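Skolis Portable Football Goal, Mulligan Series

Reading time: 3 minutes

The Mulligan is a free-standing aluminium goal for training grounds, school ovals and small-sided competition. It is supplied as a single goal or as a matched pair. Frame, net, net clips and rear ballast bar are included. Anchors are ordered separately, as the correct type depends on the surface.

Sizes

The Mulligan 3 is 3 metres wide and suits junior small-sided games. The Mulligan 6 is 6 metres wide and suits older juniors and mixed training. Both use the same corner joint, so uprights, rear stanchions and clips are interchangeable between them. Crossbars and nets are not.

A full-size senior goal is not offered in this series. Clubs needing one should look at the Clurkmont socketed goal, which is a permanent installation and requires concrete footings.

Frame

Uprights and crossbar are extruded aluminium with an internal rib, powder coated white. The net channel runs along the rear face of the extrusion and takes a quarter-turn clip. Older Skolis goals used a screw hook in this position; those hooks do not fit the new channel.

Corner joints are cast, with two bolts per side. Bolts are stainless and supplied with nylon locking nuts. The nuts should be replaced whenever a goal is fully dismantled. Spare sets are listed under parts.

The rear ballast bar is hollow and filled through a threaded port at one end. Dry sand is recommended. Water may be used in areas that do not freeze, but the fill port must face up when the goal is parked.

Net

Nets are knotless braided polyethylene, 3 mm cord, in white or green. Mesh is square as standard. Hexagonal mesh is available for the Mulligan 6 only, with a lead time of 6 weeks. Nets are UV stabilised – expect a shorter service life where they are left up through summer.

Wheels

The optional Skusta wheel kit fits the rear corners and lifts the ballast bar clear of the ground by means of a lever. Tyres are solid rubber. The kit is intended for grass and synthetic turf. On gravel or a sealed car park, use the wide tyre version, part number ending in 9.

The lever must be returned to the down position before play. A goal standing on its wheels is not anchored, whatever weight is in the bar.

Assembly

1. Lay the crossbar and uprights flat, net channel facing up.
2. Fit both corner joints and tighten the bolts by hand.
3. Attach the rear stanchions and ballast bar.
4. Tighten all bolts with a 13 mm socket, working from the crossbar back.
5. Fit the net clips at every marked position, then hang the net from the centre of the crossbar outward.
6. Stand the goal with at least two adults and fix the anchors before anyone enters the goal area.
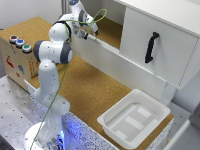

Anchoring

Goals of this type can tip and cause serious injury. Anchor the goal every time it is used, including at training. On natural grass use the auger anchors, one at each rear corner. On synthetic turf and indoors use the counterweight set – do not drive anchors through a synthetic surface.

Do not climb on the frame or hang from the net or crossbar. The warning label on each upright must stay legible. Replacement labels are free on request.

Parts and warranty

Frame: 6 years against weld and casting failure. Powder coating: 3 years, excluding wear at the base of the uprights. Nets, tyres and clips are treated as consumables and are not covered.

When ordering parts, quote the code stamped on the inside of the left upright. Orders for the coming season should be placed by October to allow for freight.

© Skolis Sports Equipment. All rights reserved. | Contact us | Back to top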